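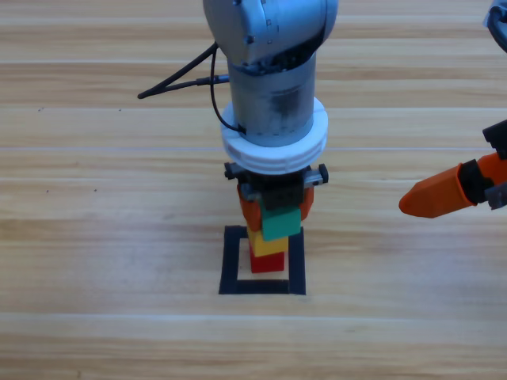

Testa Notes, no. 84, page 2

TESTA DATA GROUP, OSTON
Minutes of the Thursday meeting

Present: Bernadette Escobedo (chair), Zeyu Kang, Marin Ristić, Dalal Saliba, Borghild Hedlund (minutes)
Apologies: none

1. Minutes of the last meeting
Accepted with one correction from Dalal. The spare gripper pads were ordered by her and have not arrived. Last time I wrote that Marin had them.

2. Where we are with the block tower
Zeyu opened with the good news – we are past 1000 accepted demonstrations of the stacking task! There was actual applause. The target for this round was set back in December, when none of us had recorded a full tower without stopping to argue about camera height, so it felt good to write the number on the board.

For Dalal's new students, who will be reading these: an episode is one go at building in the taped square, from the first reach until the operator lets go of the last block and backs off. The red block goes down first, then yellow, green and orange. We keep the tower even when it's a bit crooked. Bernadette made the case for this again and I want it written down properly, as it comes up every month. A model that has only seen perfectly square towers has no idea what to do when the yellow sits off to one side of the red, and in the real world it will. Crooked but standing is a good episode. Please stop deleting them.

Agreed: offset blocks stay in. An episode is rejected only if the tower falls, the operator aborts, or a camera stream drops.

3. Placement inside the tape
Marin has been going through where the red block ends up within the square, and most of us favor the upper part. His guess is that it's simply comfortable from the operator's chair. He'd love to see more placements low and to the left, and he'd like the loose blocks turned at odd angles before each start so that we don't teach the model that every cube arrives neatly lined up with the boards.
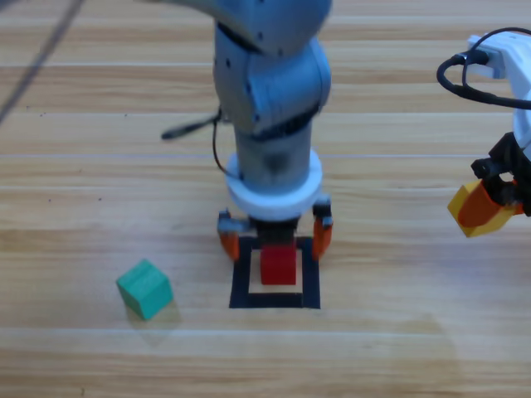
Photo: Marin Ristić / Testa

Zeyu is strongly in favor. He ran a small comparison over the weekend and the policy trained on the messier starts was noticeably calmer on the approach – less hovering, fewer second tries at closing the fingers. He was careful to say it was a small test and he wants to repeat it before anyone quotes it. The curves looked lovely all the same, and we spent longer on them than the agenda allowed.

Bernadette asked if we should move the tape as well. Discussion went back and forth. Marin would move it every session, Dalal would leave it alone until the round is finished so that the round stays comparable. We went with Dalal.

Agreed: tape stays put for this round. Start positions of the blocks to be varied by hand, any angle, anywhere both arms can get to without a fight.

4. Operator pace
Dalal has been sitting in on sessions and thinks we rush the release. People open the fingers the moment the block touches and then whip the arm upward. She showed us a slow one next to a fast one and the slow one was a pleasure to watch: lower, pause, open, lift. The pause is short but it gives the model a clear moment to learn from.

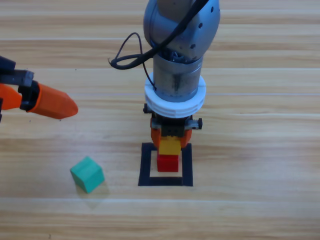
She suggests counting one beat in your head before opening. Zeyu tried it during the break and came back converted. He also pointed out that the beat makes labeling easier in Flinivel, where the contact marker has been landing all over the place on the quick releases.

Agreed: one-beat pause before opening, starting with the next session. Dalal to add it to the operator sheet.

5. Flinivel
The new version is in. Playback of all views side by side now works, and it's a big step up. Known trouble: notes typed during a recording vanish if you press save twice. Borghild to report it. Until it's fixed, press once and wait.

6. Sharing with Istix
Istix have asked for a sample of 84 episodes to try with their own training code. Everyone was keen. Bernadette wants rejected episodes included and marked as such, as failures are often what the other side learns most from. Zeyu will pick them and send the list around before anything goes out.

7. Any other business
The orange block has been found. It was in Marin's coat.
Cable ties are running low, Dalal will add them to the order.
Headphones left in the operator's chair go in the drawer by the door.

Actions
Zeyu: repeat the comparison; choose episodes for Istix
Marin: short note on varied starts, with sketches
Dalal: operator sheet; cable ties; chase the pads
Borghild: Flinivel save bug
Bernadette: book the room for next time

Meeting closed at noon.

B. Hedlund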